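Fambridge Linen Reuse Project
Progress report to the Rostwood Fund
Period ending August

Prepared by Eduard Koubek, project lead
Reviewed by Bülent Toprak, operations

1. Summary

The grant pays for one year of sorting, checking and refolding used cleaning cloths and towels so they can go back to the community kitchens and day centers that need them. We are at the halfway point. Intake is on target, folding is slightly behind, and spending is under budget because the second table was bought used.

2. Work completed

Intake. We have received 80 bags of cloths from the Cloritz depot. All of them have been opened and sorted by color. Blue goes to general cleaning, yellow to washrooms, and white to food areas. Mixed bags were a problem in the first weeks, and Cloritz now ties them separately.

Folding table. The work surface is kept clear and pale so that lint and stains show up before a cloth is packed. Each cloth is laid flat, folded, and set down with its edge square to the table. Blue cloths were done first as they make up most of the stock.

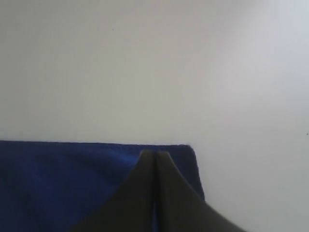

3. Checking and repairs

The check is done by hand and by eye, one cloth at a time. We look at the pile, the corners and the hem. Most of the rejects so far failed at the hem, usually where the overlock stitching had pulled away near a corner. A cloth with a short loose section is set aside for repair. A cloth with a hole or a hard stain is cut down for rags.

On the blue microfiber towels the stitching is the same color as the fabric, so a break is easy to miss with the towel lying flat. The corner has to be lifted and the edge turned over toward the light. We added this step to the written instructions after Bülent found several bad hems in a finished stack. 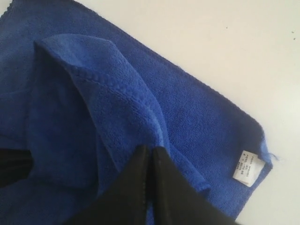
Repairs go to Tuncer, the tailoring shop two doors down, which charges us by the bag. The first two bags came back on time and the work was good. The third is still out. We had allowed 70 percent of the repair line for the first half of the year and have spent 40 percent.

4. Delays

Folding lost most of a week when the dryer at the laundry was out of service. We also changed the fold from thirds to quarters at the request of two kitchens whose shelves are shallow, and the stacks already finished had to be done over. The new fold is now used for everything except the bath towels.

5. Next period

Finish the backlog of blue towels and start on the white. Agree on a pickup time with Cloritz, preferably before 10 in the morning. Buy a second lamp for the checking table (in budget). Deliver the first 100 packs to the day centers, with a short form asking whether the pack size suits them.

We do not need any change to the payment schedule. The receipts for the table, the shelving and the repair work are attached separately. The dryer repair was paid by the laundry and is not claimed here.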